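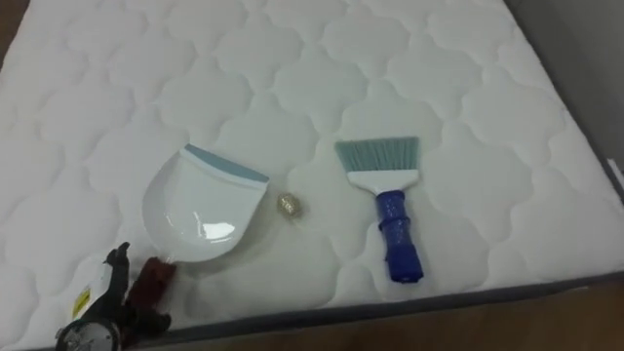 Ese Ugwu asks whether the trench at Clamham will be filled in before the public has had a chance to see it. It will not. The site will stay open to visitors until the end of February.

The excavation lies on the line of the new water main between Clamham and Flultow. Work on the pipe has been moved to the northern section while our archaeologists finish recording.

To date the team has identified 37 burials, 13 of them beneath a later boundary ditch. Two contained bronze brooches. The remainder held few objects or none.

A worn coin dated 1586 was recovered from the topsoil. It does not date the cemetery, which we believe to be a good deal older. Samples of bone have been sent for dating and we will publish the results in full.

All human remains are being lifted under licence. They will be held at the Wijesinghe Store during study. A decision on reburial will be made with the parish.

Visitors should use the Treko Lane entrance. Stout footwear is required and dogs are not admitted. School groups must book ahead through the museum office.

Metal detecting on the site is prohibited. Anyone who has found objects in the neighbouring fields is asked to report them to the museum.

Thread updated January 8, 2024.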